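Contents Previous Next Glossary Index

CHAPTER 8
Cloth That Carries

Bags first, then. Most books on textiles get to bags last, after clothes, curtains and bedding, and by then the reader is tired and the writer is too. We are doing it the other way round. A bag asks more of a cloth than a shirt does. It gets dragged, overfilled, hung by one corner from a hook, left in the rain. A shirt is looked after. A bag isn't.

In this chapter:
Why plain weave and twill behave differently under load
Straps, loops and where they fail
Checks and stripes -- how they are made, why they go wrong at the seam
Small bags: pouches, rolls and cases
A short history of the Drekham sack trade

You will need the weave diagrams from Chapter 3. Keep them open. If you skipped the part on warp and weft go back now, it takes ten minutes and nothing below makes much sense without it.

8.1 A load and a piece of cloth

Take any cloth by two corners and put something heavy in the middle. It sags. How far it sags, and whether it comes back, depends on the yarn, the weave and the direction of the pull. Pull along the warp and there is very little give. Pull along the weft, slightly more. Pull on the bias, corner to corner, and even a stiff canvas will stretch a surprising way, because now the yarns are free to swing against each other like the sides of a garden gate.

Bag makers have known this for a long time without needing the word bias. The Drekham sackers cut every panel with the warp running top to bottom. No exceptions, apart from the gusset. An apprentice who laid a panel slantwise to save cloth got it thrown back, and the cost of the cloth came out of the week's pay. Hard, but the sacks held. A sloping panel looks fine when empty. Fill it with barley and by the end of the cart ride it has grown a belly on one side and the seam there is taking all the weight.

Plain weave: over one, under one. Strong, cheap, creases badly. Twill: over two, under one, or over two, under two, with the step moving along each row. Softer in the hand, hides dirt, bends round a corner better. For a sack, plain. For anything worn on the body, usually twill. There are plenty of bags that break this rule and we will meet some in 8.4.

8.2 Straps and loops

Where does a bag fail? Almost never in the middle of a panel. Look at the top of the strap. Look at the corner where the loop goes into the seam. A strap puts the whole load through a patch of cloth no bigger than a postage stamp, and if that patch is a single layer, with one row of stitching, it will tear.

Three cures, all old. Fold the cloth under so that the stitching goes through more layers. Stitch a box with a cross in it. Or carry the strap right down the panel and under the base, so that the load sits on the strap and the cloth only has to keep things from falling out the sides. The Zernport fish bags used the last of these and nothing else. Ugly things. The surviving ones are sound, though, straps and all, while the cloth between has gone to lace.

A loop on a small pouch is another matter. It carries next to nothing. It is there for a finger or a hook, and a narrow tape caught into the side seam will do. Light loads let you be lazy, but not with the thread. Use the same thread as the rest of the bag.

8.3 Checks

A check is two sets of stripes, one in the warp and one in the weft, crossing. The weaver sets the warp stripes when the loom is dressed and cannot change them afterwards. The weft stripes are up to the weaver, pick by pick, which is where the trouble starts. Beat a little harder in the afternoon than in the morning and the squares come out squat. Hold the cloth up and you can find the dinner break.

Thin light lines on a darker ground, wide apart, is known in some trades as a windowpane. Easy on the eye, cheap to weave as the second colour uses hardly any yarn. Less easy to sew. A small check forgives a poor match at the seam. A large one shows it from across the street. 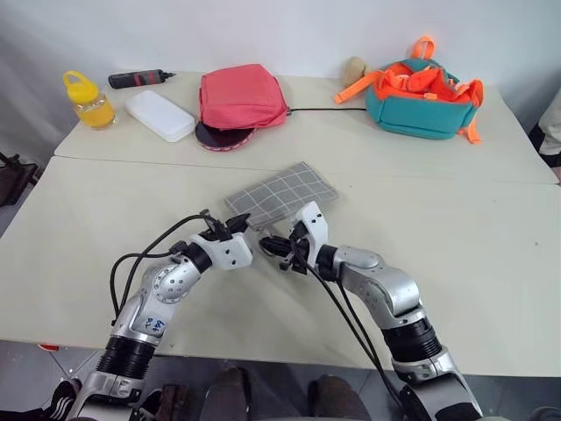
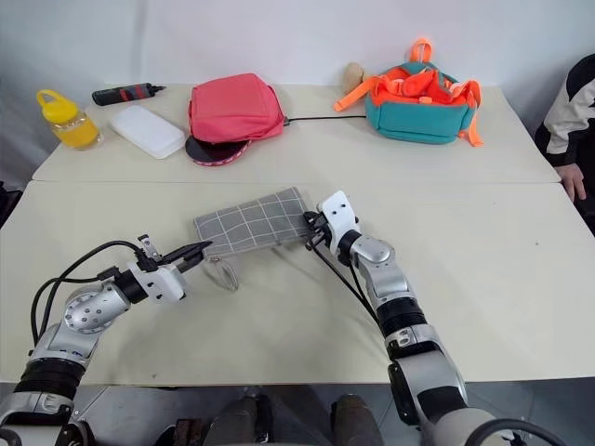
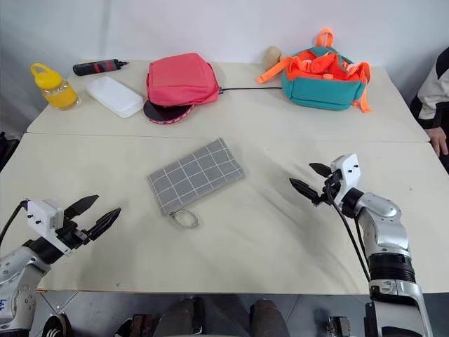

Fig. 8.2 Soft goods on a pale tabletop. First and second: grey checked cloth. Third: coral-pink backpack.

To match a check, cut the first panel, lay it face up on the uncut cloth, and slide it until the lines vanish. Then cut the second. Allow extra length for this -- one full repeat for every panel. On a big windowpane that can be a good deal of waste, and the Kong mill used to sell its checks to the bag trade at a discount for exactly that reason. It got the money back on offcuts, which went for linings.

Some makers don't match at all. They turn the side panels so the lines run at a different spacing, and the eye takes it for a decision. Fair enough. Its quicker and on a pouch most buyers will not look.

8.4 Small bags

Now the awkward group. Pencil rolls, spectacle cases, wash bags, purses, the long flat pouch that holds cutlery. A big bag is mostly panel. A small bag is mostly seam. Every seam has an allowance and in something this size the allowances can nearly meet in the middle, so that the inside is thick with raw edges before anything goes in. Trim them. Bind them if the cloth frays.

Lining: yes, if it will hold anything with a point. Padding: only for glass. A pouch that stands up on its own looks smart in a shop window and is a nuisance in a drawer.

The Hono pattern sheet, which we use in the exercises, gives a flat pouch 30 cm long by 11 cm deep, finished size. Add the seam allowance yourself, the sheet leaves it off. Plenty of students have made a pouch that is too short for a ruler this way and there is no cure but to start again.

Backpacks are left for Chapter 11. They are small bags only in the sense that one person can lift them, and the question of how the weight sits on the shoulders needs a chapter to itself.

Before you read on

Find an old bag at home, one that is past saving. Unpick the strap end. Keep the thread, keep the order in which the layers come away, and write down wich way the warp runs in each piece. Bring the pieces with you for 8.5.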